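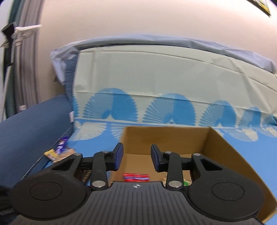
Mikisholm, 10/8/22

Home Data Files Contact

# Pandasley Fern Records

Field and herbarium records of ferns from the Pandasley valley, put together by Kári Hviid and Czesław Kubiak. The table holds 3,103 records covering 123 species. Each row is one plant or one patch, seen on one visit.

## Files

- `records.csv` — the main table
- `species.csv` — accepted names, older names and common names
- `sites.csv` — 20 sites, with elevation and soil type

## Columns in records.csv

`record_id`, `species_id`, `site_id`, `month`, `habitat`, `frond_length_cm`, `spores`, `source`

`spores` is yes, no or blank. Blank means the underside of the frond was not checked. `frond_length_cm` is the longest frond on the plant, stalk included.

## Sources

976 records come from sheets in the Benis herbarium. The rest are from our own walks. Older sheets often give only a village name, and we matched those to the nearest site. They are marked `H2` in `source`.

## Known problems

Filmy ferns are under-recorded. The upper Nilsuwan stream was reached only in March, when several species had died back. Two shield ferns were split partway through the work and the early rows still use the broad name. Hybrids are left out for now.

## Use

Free to use with credit to both authors. Please send name corrections with the `record_id` — a photo of the spore cases helps.

Last updated: version 3

Shares 4 | Comments 2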